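Speaker notes: Tenon, our student robot project
Talk slot: right after lunch, room 201

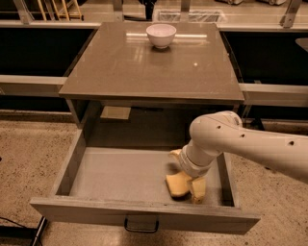

Start with the team, because they earned it! Tenon is a student club project, and in January we had two people writing code (Toàn Mạc and Domnica Pascu) and two more building practice tasks. Our favorite task sounds tiny: put the bowl in the drawer. Ask the room how they'd do it, and wait, let them mime it. Then point out where things stand: the drawer is wide open, the bowl is still up on top near the far edge, and the fingers are down inside the drawer. So the arm has to get out of there, clear that thick front edge and reach all the way back. I love this problem!

Shiny tabletop: tell the reflection story. Domnica's first bowl finder kept voting for the glare. Big laugh usually, give it a second.

Numbers slide: 2901 practice runs logged. Say it slowly.

Thank Ileana Stoica for the lab hours. Skip the Stivus clip if we're running long.

Last thing: sign-up sheet is by the door, beginners very welcome, no coding needed to join.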